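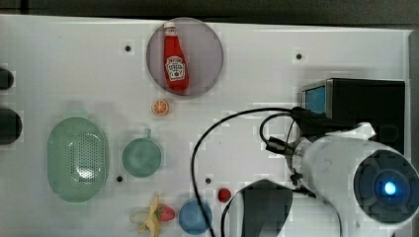 Figure 3. Practice table, overhead view, arm mounted.

Section 3: Setting Up the Practice Table

Read this section before your first session on the Clistosska table. It covers placing the objects, clearing the cable, starting the arm, and recording your first set of runs. Club members who finished Section 2 (arm mounting and emergency stop check) may start here. If the arm has been unbolted for any reason since the last session, go back to Section 2.

Two people are needed. One is the operator and handles the arm. The other is the spotter, who stands within reach of the stop button and does nothing else while the arm is powered.

3.1 Before you start

1. Check the sign-up sheet. The table is shared with the Mohmand team in October, and their sessions run until 4:30 p.m.
2. Wipe the tabletop with a dry cloth. Do not use spray cleaner. Liquid can get into the small holes in the table.
3. Tie back long hair and take off lanyards, scarves and loose bracelets.
4. Make sure the arm is powered off at the wall before you reach across the table.

3.2 Laying out the objects

The kitchen set is kept in the gray bin marked Loltar. For the standard layout, set the objects out as in Figure 3.

1. Put the plate down first, near the far side of the table. Lay the ketchup bottle on it diagonally, on its side, with the cap pointing to the far edge.
2. Put the orange slice on the near side of the plate, a little to the left.
3. Place the green colander on the left side of the table, open side up.
4. Set the green cup to the right of the colander, with the handle pointing toward the orange slice.
5. Place the banana and the strawberry along the near edge, touching each other, and the blue bowl to the right of them.
6. Put the small red ball above and to the right of the bowl.

Objects do not need to be placed to the inch. The task is scored on whether the right object ends up in the right container, and small differences between runs are useful for training.

Note: Leave the banana peel flaps open. The practice runs were recorded that way, and a closed banana is harder for the current program to grip.

Note: Do not swap in real food. The club has had this conversation already – the answer is still no.

3.3 Checking the cable

The long black cable loops out over the table before it comes back to the gripper. It needs that slack to let the wrist turn, so do not tape it flat or pull it tight.

1. Follow the cable with your eyes from the top of the arm to the gripper. Look for kinks, cuts or places where the jacket is worn.
2. Check that no object is sitting on the cable.
3. Check the shorter loop beside the clamp bracket. It should not be caught under the bracket or pinched by a screw.

CAUTION: Never move the cable by hand while the arm is powered. Ask the spotter to press stop first, and wait until the spotter says "stopped" out loud.

3.4 Starting the arm

1. Operator and spotter take their places. Everyone else stands behind the yellow line on the floor.
2. Turn on power at the wall, then at the control box.
3. Open the Steltix program on the club laptop and choose Kitchen Practice.
4. Set the speed limit to 30 percent. New operators stay at this setting until they are signed off.
5. Press Home. The arm moves slowly to its start position. If it heads for the colander or the cup, press stop, power off, and move the object before trying again.
6. Open and close the gripper once with nothing in it.

CAUTION: Keep hands off the table from the moment you press Home until the program shows Idle.

3.5 Recording a practice set

A practice set is eight runs. For your first set, use the orange slice and the plate only. The other objects stay where they are.

1. Type your initials and the set number in the log window.
2. Press Record, then guide the arm through the pick and the drop.
3. Press Save if the run was clean, or Discard if you bumped another object.
4. Power down to Idle, put the slice back, and repeat.

Discarded runs do not count toward the eight. Save failed picks as well, as long as nothing else was touched, and tick the Missed box – the team uses them. The goal for the season is 3000 saved runs across all members.

If the program freezes with error 3898, the laptop has lost contact with the arm. Press stop, close Steltix, wait 30 seconds, and start again from step 2 of 3.4. If the error comes back, end the session and write it in the log.

3.6 Shutting down

1. Press Home and wait for Idle.
2. Turn off the control box, then the wall switch.
3. Return the objects to the Loltar bin, with the strawberry and the ball in the small bag so they do not get lost.
4. Both people sign the log.

Questions about sign-off or missing parts go to Marlina Sumampouw, who keeps the spare gripper pads. Section 4 covers adding the second container.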